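A Dropped Marker Is a Fault

The tracking fault at Hinport was logged as operator error. I think the log is wrong.

Onstead's hand-held grippers report their position through a printed marker cube fixed beside the finger pad. In December one unit's mount worked loose. The cube rotated by a few degrees, the software kept accepting it, and 2,823 recordings went through before a check on 13 of them showed the offset. An arm trained on that batch closed short of its target and struck a fixture.

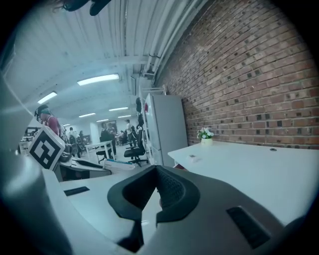

Marker cube to the left of the finger pad on a hand-held gripper, office floor behind.

The operator was blamed for skipping the morning check. That check is a visual one, and a few degrees is hard to judge by eye on a tilted cube. The software had the numbers and raised no alarm.

Ivon, which wrote the tracking code, has since proposed a warning after 100 bad readings. That is too late. A unit should refuse to record the first time the cube's pose disagrees with its stored calibration, and the log entry should name the mount.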